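Search this forum Go Advanced search

Puradau Makers > Clubs and Classes > Washing-up challenge: plate handling

chau_vu
Right, plates. For anyone new, the Wednesday club has entered the Prunville student round and the task is crockery. You get points for a plate moved into the rack and lose a painful number for a plate on the floor. We have the arm, we have a sink, and we have 2,000 opinions on finger pressure.

What we haven't got is agreement on where to grip. I say the rim, thumb underneath, fingers spread along the top. Tín says I'm wrong. Over to him.

14 likes · Share

tin_diep
You are wrong. Four fingers on the rim is lovely until the plate wants to swivel, and then you've got a steering wheel. Come in lower and take more of the face.

Also, can we please stop practising with the pink one? It's matt. The competition plates are glazed and we've been kidding ourselves about grip since February.

6 likes · Share

kornar_fan
Is there a write-up of the scoring anywhere? I only joined last week and I've been nodding along.

Share

chau_vu
Pinned post, page two. The short version is don't drop it.

As for swivel, I'd put up with a bit of swivel. Lower down, the thumb fouls the front bar of the rack and you have to come in at a daft angle. Wrist view as well, for whoever was asking about the finger joints.

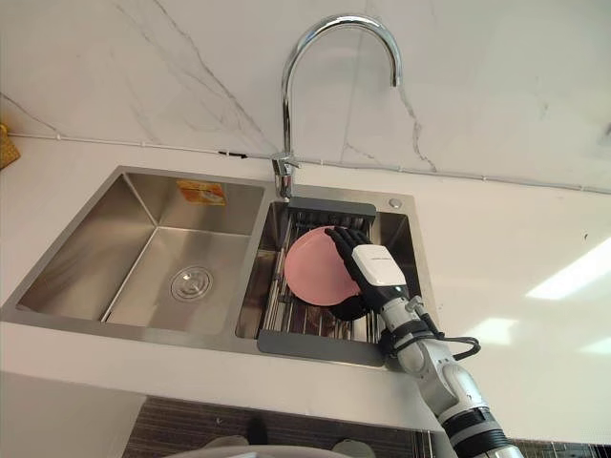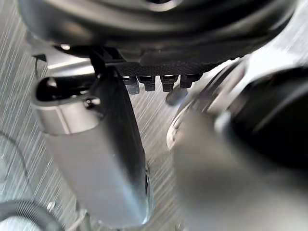
So my plan is to leave the grip alone and slow the approach down. It's set to 300 in the config at present and I'd like to try 179, a number I reached by halving it, losing my nerve and adding a bit back. Lumturie has the spreadsheet. If you run a trial, write it down, including the ones you'd like to forget.

22 likes · Share

lumturie_a
I do have the spreadsheet. It has 25 rows, and eleven of them say "fine" in the column headed Force. Fine is not a force.

On the grip I'm with Tín, sorry Châu. Slowing down won't cure swivel, it'll just let us all watch it at leisure.

9 likes · Share

tin_diep
Framing this post.

3 likes · Share

huong_ninh
Can I be boring about cables? The loop by the wrist wants clipping up before anyone goes faster OR slower. If it catches on something we'll spend the whole evening arguing about grip when it was the lead all along. I have clips. I've had clips for weeks.

11 likes · Share

kornar_fan
Found the pinned post. It says handling a mug is worth double a plate?? Why aren't we doing mugs?

Share

binh_ha
We did mugs last year. Ask the Quan team how they felt about our mugs.

17 likes · Share

chau_vu
We don't talk about the mugs.

OK, compromise. Ten goes my way, ten goes Tín's way, same plate, same speed, and Hường clips the cable first. Bình keeps score as he's the only one with legible handwriting and no stake in it.

8 likes · Share

tin_diep
Same GLAZED plate.

2 likes · Share

chau_vu
Fine. You're buying it.

5 likes · Share

lumturie_a
"Fine" again. I'll put it in the spreadsheet.

19 likes · Share

12 replies · 4 people following this thread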